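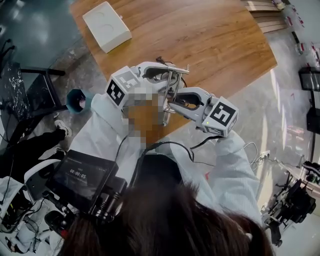
A small chrome stand, held upright over the corner of a wooden table.

The Table I Didn't Want

My grandmother's kitchen table came to me in April, strapped on its side in the back of a bread van, and I cried when I saw it. Not the good kind of crying! I had a perfectly nice table already. It was white, it folded, it fit under the window, and I'd bought it with my own money after my first real paycheck. Now I had two tables and a kitchen you had to cross sideways, like a crab.

If you've ever had a relative downsize, you know how this goes. There's a phone call, and everyone is very calm, and then somebody says "well, who's going to take the table?" My brother got the clock (small, lucky him). My cousin got the piano, so I really shouldn't complain. I got the place where 11 of us used to squeeze in for Sunday lunch, with the youngest on a stool and the phone book.

For the first few weeks I used it as a shelf. Mail went on it. So did the laundry, a bag of potting soil, and a lamp I keep meaning to rewire. I told everybody I was "living with it for a while," which is what people say about a paint color they hate.

Then Thitima Luangrath came over for soup. Thitima refinishes furniture in a shop called Salum, down behind the old feed store, and she has opinions. She moved my laundry onto a chair without asking, ran her palm along the edge, and got down on the floor to look underneath. I ate my soup. After a while a voice from down there said, "Did you know somebody wrote on this?"

I didn't! I got down too, and there it was in carpenter's pencil: Skenditz, and a little arrow pointing at one of the legs. I called my grandmother right away. She's 94 percent deaf on the phone and a hundred percent when she doesn't like the question, but she heard that one. Skenditz was the man who fixed the leg after my uncle rode his tricycle into it. He charged her two dollars and stayed for cake. She hadn't thought of him in 70 years, she said, and then she talked about him for half an hour, and his awful dog, and the winter the road washed out.

So that was the end of the laundry shelf.

I started asking people about their tables after that. It's a wonderful question, by the way, if you're stuck next to a stranger at a wedding. Arif Halim, who lives upstairs from me, did his homework at one, proposed at it, and now pays his taxes at it, and he swears all three gave him the same stomachache. Léonie Guillot grew up with a marble-topped one from a closed-down café, the Mallalano, so cold in January that the kids wore mittens to breakfast. She hated it. She would also fight you for it.

Lionel Charpentier told me the one I think about most. His parents split up when he was nine, and neither of them would give up the table, so it went back and forth on the roof of the car every summer. He thought all families did that. He was in college before he mentioned it to a roommate and saw the look on the guy's face. His own table now is bolted to the wall.

What struck me was how few of these were nice tables. Wobbly ones, stained ones, one with a burn the exact size of a fondue pot. People pointed out the damage first, the way they'd show you a scar on a knee. My friend Gaëtan Lacroix had his sanded down and regretted it before the dust settled, because his daughter's spelling words had been pressed into the soft part of the wood and you could read them if the light came in low. He still has the spelling lists, in a drawer. It isn't the same, he says, and I believe him.

I asked Thitima what I ought to do with mine, and I was ready for a long speech with products in it. She told me to wipe it with a damp cloth and a little soap, dry it, and quit putting plants on it. There's a white ring near my chair from a hot dish, and she offered to take it out. I said I'd let her know. I have not let her know.

The folding table went to the couple at Ferreira, the sandwich place on the corner, who wanted something for the sidewalk. I see it most mornings on my way to the bus. It has a sugar jar on it and somebody has already chipped the corner.

We had our first real lunch on the big one last month, with four leaves of lettuce between too many people because I'd forgotten to shop properly. My grandmother came. She sat down at the end by the stove, in what used to be her spot, and put her hand flat on the wood for a minute. Then she told me it needed a tablecloth.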